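## Grotton fabric shaver, after six weeks

I bought the Grotton because the box says it "restores" old cotton. I had my doubts, and I still have most of them.

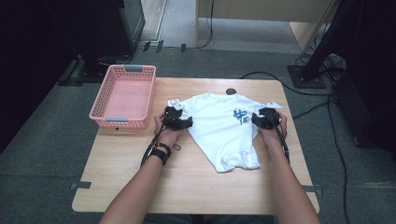
It cost me $26 at Gander, and the older Govix I was replacing was $19. For the extra money you get a bigger head and a charging cable that is too short. Grotton claims up to 2 hours on a charge. Mine quits well before that, usually halfway down a sweater.

On thick knits it does fine. Pills come off in a couple of passes and the lint cup empties without a mess. T-shirts are another story. Thin jersey bunches under the guard, so you have to pull it flat on a table and go slowly, and I stay away from anything printed. A gray shirt from February now has a small hole near the hem.

"Restores" is a stretch. Faded cotton stays faded.

Keep the Govix if you have one. 6 out of 10.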